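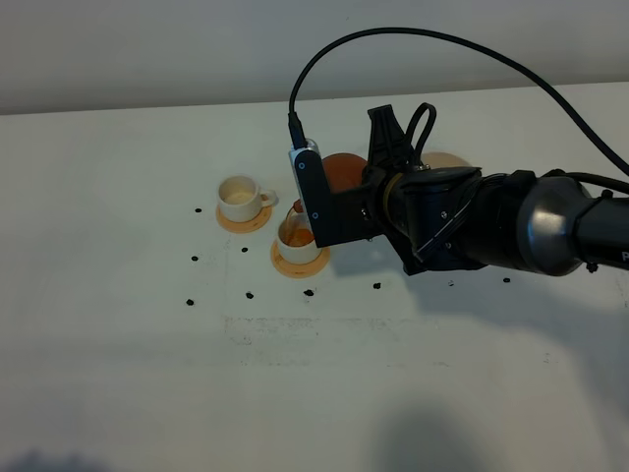
I've been selling tableware out of my shop in Brivamden for long enough to know that people pick up a cup by the handle first and look at it second. So let me start with the handle. On the Prurley small cup it's a little loop, the kind you pinch with a finger and thumb, and it sits close to the body so the cup doesn't feel tippy when it's full. The cup itself is short, rounded and white, and it comes with a flat round saucer in a peachy orange that I fell for the minute the samples came out of the box!

**What you get**

- One short white ceramic cup, holds 100 ml to the brim
- One flat round saucer in peach-orange
- A plain card box (no ribbon, no tissue, sorry)

You can buy them as a single cup and saucer or as a set of 3. I don't sell the saucers in place of the cups, but I do sell them as extras – more on that in a minute.

**What I use mine for**

Tea, mostly. Strong black coffee in the morning if I'm up early enough to enjoy it. They're small, so if you like a big mug of something to carry around the house, you'll be back at the kettle every five minutes and you'll blame me. I think they're best for the kind of drink you sit down with. Orange and amber teas look lovely in them, because the pale inside lets the color come through, and then you've got that warm saucer underneath.

My brother-in-law uses his for dipping sauce. I've stopped arguing.

**The saucers**

They're flat, with no well in the middle, so the cup sits wherever you put it. Some people love that and some people really don't. If you're used to a saucer that grips the cup, give yourself a day or two, and carry them level! The upside is that there's room for a cookie, and they double as little plates for olives or cake crumbs or whatever is left at the end of the evening. I get asked for spares a lot, so they come in peach-orange, a brighter orange and a light tan. Mixing them on one table looks great, I think, especially on a white tabletop.

**Looking after them**

Dishwasher is fine, top rack. Pale insides do show tea, so if you leave the last sip in the bottom overnight you can end up with a faint ring. A bit of baking soda on a damp cloth takes mine off – please don't go at it with a scouring pad, the glaze will never forgive you. I'd keep them out of the oven, and I wouldn't stack more than 5 high.

**Prices and shipping**

Single cup and saucer: $9
Set of 3: $25
Extra saucer, any color: $4

I pack everything myself and orders go out from the shop twice a week. Hustden and Brennan customers can pick up in person, just leave a note when you order so I don't tape the box shut before you've had a look. If something arrives chipped, send me a photo and I'll put another one in the mail. You don't need to send the broken one back.

The next batch of peach-orange saucers is due in December. Cups are in stock now, and so is the tan.

Cormac Quinlan
Page updated 29/10/2024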